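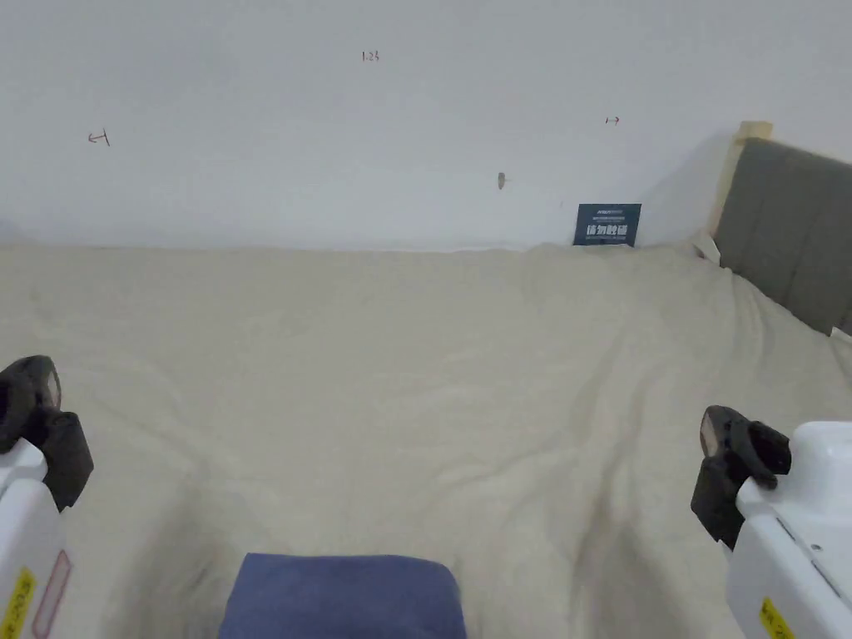 Bed station, Geraghty room. Jamby pair ready, navy cloth folded at the near side, pale sheet.

September, Jamby trial, cont'd. Started 9:40, which the schedule had down as 8:30.

Kit on loan from Jamby: left and right hand-held grippers, charging tray, a bag of spare finger pads, and a quick start guide that is neither. Task today is folding and unfolding small cloths on the bed. The question is whether we buy the kit, keep renting it, or go back to Skoltus and say we've missed them.

Setup

Charged both overnight. Left one came off the tray with a full battery and a clear conscience. Right one claimed to be full, then asked for the tray again before I'd finished pairing. Reseated it, pushed down until it clicked, and it changed its mind. The tray has no guide pins, so you can leave a gripper sitting there looking like it's charging all night. Whoever shuts up the room: push until it clicks, both sides.

Pairing went fine on the second go. Lirko (the recording software that comes with the trial) wants the right gripper woken before the left. Wake them the other way around and it swaps the sides without a word, and you get a whole session of a left-handed person who isn't. Guide mentions this in the troubleshooting section, under "Sound".

Calibration: hold both still, jaws pointing in at each other over the work surface, wait for the beep. Then close each jaw fully, open fully, beep again. Did that over the middle of the bed. First attempt the cloth was in the way so the jaws closed on it and Lirko accepted a fully closed position with a fold of fabric in it. It will take your word for anything. Redid it with nothing in the jaws.

Note for next person: the cloth goes at the near side, folded, before you calibrate, and stays there until the start beep. I've been nudging it toward me and then losing it below the view when I look up at the wall. Chin down a bit more.

Picking and folding

Jaws first. They're chunky. Good on a thick folded edge, where you can come in from the side and just close. Poor on a single layer lying flat on a soft surface, because the mattress gives and you end up picking up the sheet as well. I now have a technique: press with one, drag toward the other, pinch the wrinkle. Works most of the time and looks like somebody trying to pick up a coin in oven mitts. Skoltus jaws come to a narrower tip and do this better, I'm sorry to say, having been rude about them all winter.

Grip force is good. Never dropped a cloth once I properly had it. Release is less good. There's a lag between opening your fingers and the jaw letting go, short enough to pass for your own fault, and the corner comes along for the ride when you lift away. Wait a beat, then lift. If you're training a model on this, you're also training it to wait a beat. Have raised that with Jamby. They called it "a known characteristic".

Pads: stock ones are fine on cotton and hopeless on anything slippery. Spares in the bag are the same pads.

Weight: all right for the first half hour. The white body is where the bulk of it sits, so the load ends up behind the wrist, and by the end of the morning I was resting my elbows on the bed between takes. That drags the sheet. Sheet now has a ridge over by the headboard that moves a little every session. Leave it, or smooth it every time, but pick one and write down which. I'm leaving it.

Lirko

Version 2, which the sales page calls a ground-up rewrite. It has the same spelling mistake in the export window as the last one.

Rejected 13 takes today. Reasons given were "tracking lost" for most and, for the rest, "reason". I watched a few of the tracking ones back and they look all right to me. My guess is it wants something with more contrast in view than a cream sheet and a white wall, and it gets bored. When I kept my head angled so the headboard stayed in, the rejections more or less stopped. Not a proper test. Somebody should do a proper test: same task, head square to the wall, then head turned right so the vertical stitching is in view, and compare.

Export is slow and it locks the grippers while it runs. You can't record the next batch while the last one is going out. Go and make tea. I've had a great deal of tea.

One nice surprise: the review screen lets you trim the dead bit at the start of a take by dragging, and it remembers the trim if you quit. Skoltus forgets it if you look away.

Money

Buying is 3000 dollars for the pair with the tray. Lirko is separate, and the plan they're steering us toward covers 2000 takes a month. Rejected takes count toward the total. I asked twice, once by email and once on the phone in what I thought was a friendlier tone, and they count. So we'd be paying for the software to tell us "reason".

Rental is cheaper up to the end of the year and dearer after that. Skoltus hasn't sent a new quote. Their old one is in the shared folder under "misc old DO NOT USE".

Room

Everything on the far side of the bed stays put between sessions, including the navy sign against the wall (请勿触碰, please do not touch) and the pen marks on the wall, the 1.23 one and the arrows. I want the background the same across the whole trial. If something does get knocked, put it in the log with the time and we'll start a new batch from there. Bed itself: don't push it back from the wall to get at the cable. Use the long cable.

Cloths: folded ones in the top crate, done ones in the bottom. Got these reversed after lunch and did a good stretch of "unfold" on cloths that were already unfolded. Those takes are deleted. Lirko, naturally, had passed every one.

To do

Ask Jamby whether the release lag can be changed in firmware, and get the answer in writing.
Try the finer Skoltus tips on the Jamby jaws. Screw spacing looks close. Don't tell either of them.
Head angle test as above.
Wrist strap or some kind of forearm rest before anybody does a full day.
Order slippery cloths for the pad test. Satin if the budget will stand it.
Fix label on the tray: it says L and R from the point of view of a person standing behind the bench.

Leaning toward renting through to the end of the trial and arguing about the rejected takes in the meantime. Hardware is decent. I'd buy it tomorrow with somebody else's software on it. Both grippers back on the tray at 4:15, pushed until they clicked, and then I went back and pushed them again.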